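Oltham Parents' Help Forum
School Life > Elementary > Moving Between Classes

Requesting a change of class placement after the school year has started

Posted by Nour Boutros

My daughter is in second grade at Kikcombe Elementary. At the end of first grade we completed the placement form and asked that she be kept with at least one child from her previous class. The form was acknowledged, but the final list placed her in a room where she knows no one. We waited, as the school advised, to allow her time to settle. It is now March and she still asks most mornings whether she can go back to her old group.

I wrote to the front office and received a standard reply stating that placements are final after the second week of the fall term. I would like to know whether this rule is applied without exception, who makes the decision, and what information a parent should include in a written request. I do not wish to criticize the teacher, with whom we have a good relationship. 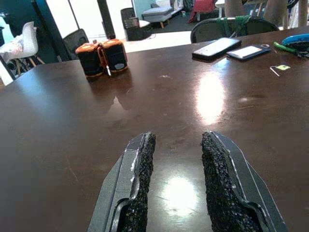
I should add that the handbook refers to a "placement review" on the page about new students, but it does not say whether the review is open to families already enrolled. The office could not tell me. There are 2 second grade classes, and I understand that both are close to full. If a move is not possible, I would also be grateful to hear what other arrangements families have been offered, such as shared lunch or reading periods.

3 replies

Posted by Afshin Hassanpour

The placement review is open to all enrolled families. The wording in the handbook was carried over from an earlier edition and has confused a number of parents. The rule about the second week concerns changes made by the office alone. After that date, a request goes to the principal, who consults both classroom teachers and the school counselor before replying in writing.

A request should be made by letter or by email and should contain the following:

The child's full name, grade and present teacher.
A short account of the concern, with particular instances where possible.
The steps already taken at home and with the teacher.
The outcome you are seeking, and any second choice.

Please do not name other children in the letter except to say that your daughter would benefit from being near a former classmate. The school cannot discuss another family's child with you, and a letter that does so may be returned for revision. Keep the account of the concern to 200 words if you can. The principal will normally invite you to a meeting, and that is the proper place for a fuller discussion.

You should receive a reply within 6 school days. If you do not, write again and attach the first letter. A request made in March is often answered with an offer for the remainder of the year together with a note on the child's file for third grade placement. The second of these may prove more useful to you than the first, as a move so late in the year means new routines, a new seat and a new reading group for only a short time.

On shared periods, the two second grade rooms already combine for the Amini reading program on Friday. Seating for that session is arranged by the teachers and can be changed without any form. 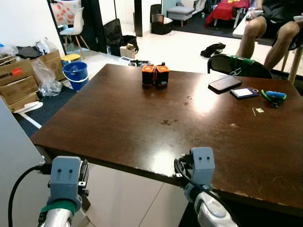 Nour Boutros replied that the Friday session had not been mentioned to her, and that she would raise it with the teacher before writing to the principal. She asked whether the note for third grade must be requested separately or whether it follows from the review.

It must be requested. Include one sentence in your letter asking that the preference be recorded for the coming year, whatever the outcome of the present request. You will still need to complete the ordinary placement form when it is sent home, and you should refer to the letter on it.

Posted by plenier_parent

we did this last year and they said no but the counselor started a lunch group and it was fine after that. ask for the counselor

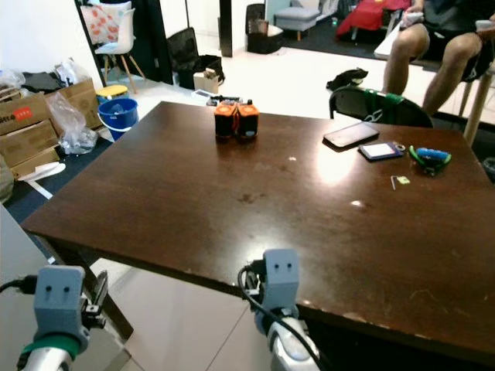 Related topics in Moving Between Classes

Placement forms: what the school can and cannot consider
Joining a new class in the middle of the year
Preparing for a meeting with the principal
Transfers between Kikcombe and Plenier

Replies on this page are given by members and do not replace the advice of the school. Members are asked to leave out the names of children and teachers when posting. New posts in this section are limited to 200 words for the first entry; longer accounts may be continued in a reply.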